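December, morning. Met with Ms. MacBrayne and Mr. Ortner to settle the equipment plan for the coming year. The Hillholm allocation covers two additional grippers and one spare set of finger pads. Mr. Zúñiga's request for four grippers was noted and deferred. Skomeo has quoted a delivery time of 15 weeks, so the order must leave this office before the month is out.

Reviewed the packing and cable work in the afternoon. Cables remain an underfunded line. I have entered them separately from the arms, as Matheson's quotation leaves them out.
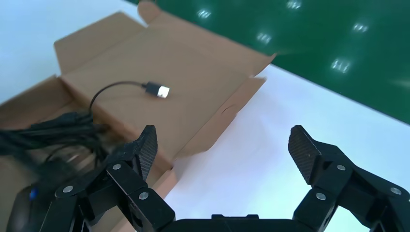
Should the spare pads be bought with the grippers or later? They should be bought with the grippers, under one purchase order, so that the freight is paid once and the warranty dates agree.

Mr. Koo is to obtain a second quotation from Stindine for the service contract. The present draft allows seven visits. I have asked that travel be shown as its own figure. Signed the draft at 4 and left the copy for Mr. Joubert, who will check the account codes.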